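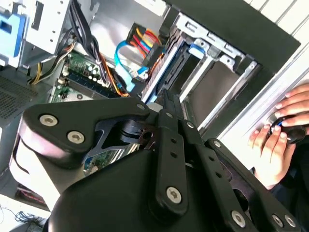
Can a robot do your chores? Many children ask me this when they visit our workshop, and most of them hope I will say yes. My answer is: a little bit, and slowly. Think about a job that people in a repair shop do every day, for example working inside an old desktop computer. The computer lies open on its side, and inside there is a green board, a metal cage, a light-blue cable that makes a loop, and thin wires in red, yellow and orange. For your eyes this is easy. You see at once which thing is a wire and which thing is a board. For a robot it is one big mess of colors, and it must learn every part of it.

Why are wires so hard?

A robot likes things that stay the same. A brick is always a brick. If you push it, it moves, and it still has the same shape. A wire is different. If you touch one end, the other end also moves, and maybe it hides behind something. The robot made a plan, and now the plan is old. It has to look again and think again.

Try it yourself. Put a shoelace on the table and close your eyes. Ask a friend to move it. Now find both ends with only two fingers. This is how it feels to be a robot with a gripper! A gripper is the robot's hand, and often it has only two fingers, with no soft skin to feel with.

What about jobs at home?

Some machines at home are already very good. A washing machine washes, and a dishwasher cleans the plates. But who carries the dirty socks to the machine? Who takes the plates from the table and puts the cups in the cupboard? It is still you, or your parents. The machine does the middle of the job, and people do the beginning and the end.

In our workshop in Karnedora we have a learning project called Prarkach. We wanted to teach a robot arm to fold a small towel. It practiced 200 times with the same towel, and it became quite good. Then we gave it a bigger towel with stripes, and it folded only one corner and stopped. You can fold any towel in your house, even one you never saw before. So you are better than the robot, and nobody has to pay for your electricity.

How does a robot learn?

One way is that a person shows it. The person does the job many times, and the computer remembers what the hand did and what the camera saw. In the towel project we collected 1,909 short recordings. A child needs maybe three tries to learn the same thing.

So, can they do it yet?

In a factory, yes, if the job is always the same. In a kitchen or a repair shop, robots can do some small pieces of the work, and people help with the rest. I think this will get better while you grow up, but I do not know how fast. For now, please put your own socks in the basket.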